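Zerkeo Forum > Writing and Sketches > Political humour
Spoof leaflet for the Hilgate by-election – has it gone too far or not far enough?

marrowfat_pete
11 Dec 2019
Evening all, and sorry in advance for the length, my wife says I can't ask for the salt in under a paragraph. I've been writing silly bits for our local newsletter since the spring, mostly about bins and the one-way system, and I've been asked to do a full page for the council by-election in February. It's a spoof campaign leaflet from a made-up candidate, Clive Bunting, whose entire platform is that he is Firm. He doesn't say on what. He has been Firm for over eight years and he'd like you to know he's prepared to be Firmer.

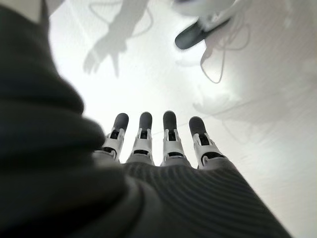
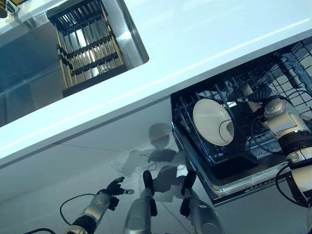

The first half I'm happy with. Clive goes round the doors asking people whether they are Hilgate enough. He does a bit of jogging outside the chemist's while giving an interview, and he promises to Listen, with a capital L, at a time to be confirmed. There's a bar chart where his bar is the tallest because he has drawn it nearest the reader. I read that out at my writing group in the back room at Dileo and it got a proper laugh, even from the chap who only writes about canals.

My trouble is the second half. One of the real candidates, Farhad Ghorbani, really has put "Firm but Listening" on his leaflet. I swear I wrote mine first! So now Clive looks like a dig at one man, when he was meant to be a dig at the lot of them, and I can't decide whether to change the slogan, keep it, or go the whole hog and make Clive more like him. What would you do? I'll paste the opening below so you can get the flavour.

"My name is Clive Bunting and I have lived in or near Hilgate. Like you, I have a road outside my house. Like you, I have been let down by it. My opponents will tell you that the issues facing our town are complicated. I say they are simple, and I say it firmly, and I will be saying it again on the other side of this leaflet, where there is also a photograph of me pointing at a drain."

tessellated
Oh I love Clive! "In or near" made me laugh out loud and then I had to explain it to my mum, who didn't see it at all and thought he sounded rather good. Which I suppose is the point.

Keep the slogan. You got there first, and anybody who reads both leaflets will enjoy it twice over. I wouldn't go any closer to the real chap though. Clive works because you've all met him. Every town has had a Clive, and mine was called Geoffrey and used to stand for everything going, including the allotment society.

One tiny thing, I'd lose the jogging. I've seen the jogging-while-interviewed gag a lot this year. Could he be doing something else while he's being Firm? Queueing, perhaps. I'd like to see a man queue firmly.

Brackenfold
I'm going to be the grump, so bear with me, I do mean it kindly.

I think you should change it. It isn't that it's cruel, it's very gentle, and I wish my own stuff had half its charm. But this is a council seat. When people write jokes about somebody running for Prime Minister, that person has a press office and a car. Farhad Ghorbani has presumably got a box of leaflets and a bad knee from all the garden paths. I don't know the man at all, he might be dreadful, but the balance is different when you're likely to be stood behind him in the butcher's.

I did a piece years ago about a lady who was standing in our ward. I thought it was affectionate. She read it out at her own count, trying to be a good sport, and I could hear from her voice that it had hurt. I've never forgotten it. She lost by four votes, and although I'm sure it wasn't my doing I did lie awake over it.

So my vote is a new slogan. "Solid but Approachable"? It does the same job and leaves the poor fellow out of it.

oldladder
With respect, Brackenfold, and you know I enjoy your posts, I couldn't disagree more. If you put yourself up for office and send a leaflet through my door that says "Firm but Listening", then you've asked for it, whether the prize is Downing Street or a say in the dog waste budget. Councils decide real things. Ours closed a library. I'd sooner have too many jokes about councillors than too few, and at the moment the number of jokes about councillors is more or less nil outside this thread.

Also "Solid but Approachable" sounds like a sideboard.

Where I do agree is that it shouldn't be about him as a person. Leave his knees and his hair and his family out. Have a go at the words. He chose the words.

marrowfat_pete
Thank you all, this is exactly the sort of thing I was after. I've got a cup of tea and a slice of something from Ghasemi (the bakery on the corner, if you're ever this way have the date loaf, and get there before lunch) and I'm having a proper think.

Brackenfold, that story about the count gave me a bit of a turn. I hadn't pictured him reading it. I'd pictured everybody else reading it. I've no idea why that should be, he lives in the ward, he'll get the newsletter through the door like the rest of us.

oldladder, sideboard noted. Clive may say it about a sideboard.

tess, I'm afraid I'm very attached to the jogging. He gets out of breath halfway through a sentence about stamina. Would that save it?

tessellated
It might! Try it and let us see. I'm a soft touch for anybody being out of breath.

ninepence
Hello, mostly a lurker, I write for a student magazine so please take this with a pinch of salt. I think everyone's talking about the slogan, but the slogan isn't the funniest thing there. It's "like you, I have a road outside my house". You could build the whole page on that, with him claiming to have ordinary things in common with the voter and getting slightly less ordinary as he goes along. Like you, I have a kettle. Like you, I have strong views about the kettle. By the bottom of the page he should have told us something quite alarming without noticing.

Then you could cut the slogan down to one mention, or drop it, and the problem goes away by itself.

oldladder
That's very good, that. Annoyingly good.

I'd still keep the slogan.

Brackenfold
ninepence, you should stop lurking. I think that's the answer, and it lets Clive be Clive. My one worry is the length, a list like that can outstay its welcome. Seven of them at the outside, I'd say, and the alarming one mustn't come last. Put it last but one, then finish on something dull about parking.

quillandbiscuit
Popping in with a practical point, as I used to lay out a parish magazine and have the grey hairs to show for it. Whatever you decide, please make it very plain that it's a spoof. Put it at the top, and put it somewhere sensible at the foot as well. We once ran a joke notice saying the duck pond was to be moved a little to the left, and people turned up at the meeting to object. One gentleman had brought drawings.

During an election I'd be twice as careful. There are rules about printed material that backs or knocks a candidate, and I wouldn't pretend to know them well enough to advise you, so have your editor ring the elections office at the council and ask. They were always perfectly pleasant when I rang. It took no time at all and I slept better. Also do think about when it comes out. If the page lands the week people vote, it'll be read quite differently from a page that lands a month before.

marrowfat_pete
Quill, thank you. The editor is Roya Nazari and she's far more sensible than me, so I've sent her a message with your points in. She's come back already and says she'd have rung them anyway, and that if I think she was going to print a fake leaflet without the word SPOOF on it in very large letters then I don't know her at all. She also likes the kettle.

I've had a go at ninepence's version over supper. It's rough, so be gentle.

"Like you, I have a road outside my house. Like you, I have a kettle, and I have been firm with it. Like you, I enjoy a walk, and I have never once been asked to leave the walk. Like you, I remember when this was all fields, and like you, I know who moved them. Like you, I have a key to the town hall. Like you, I would welcome clearer markings in the short-stay car park."

"I know who moved them" is the bit I'm proudest of. I don't know what it means.

ninepence
THE KEY TO THE TOWN HALL. Yes. That's him. Please don't touch a word of it.

(Maybe take out "I have been firm with it", it's funny but it winks a bit.)

oldladder
Leave the kettle line in. It's the only Firm he's got left now you've all been at him.

Brackenfold
For what it's worth I'm quite content with one Firm and a kettle. I don't think anybody could be upset by it, and if Mr Ghorbani does recognise himself I should think he'd rather be in it than not. It's a lovely bit of writing, Pete. My only grumble is that I still find the drain photograph funnier than anything in the new section, and I hope there's room for both.

tessellated
Agree about the drain! Who's going to pose for it? You need somebody who can point with real conviction. I've a cousin who could do it, but he's in Wales and he won't come out for less than a cooked dinner.

marrowfat_pete
The canal chap has offered. He has his own waxed jacket. I've told him he's to look at the camera and point at the drain, and he wants to know whether he could look at the drain and point at the camera, so we've arranged to meet and go through it.

I'll post the full page once Roya has had her pencil on it. The jogging is staying in for now, tess, but I've moved it to the back where it can't bother you.

quillandbiscuit
Do put the whole thing up when it's ready. And ask him to bring a hat, pointing always looks better with a hat.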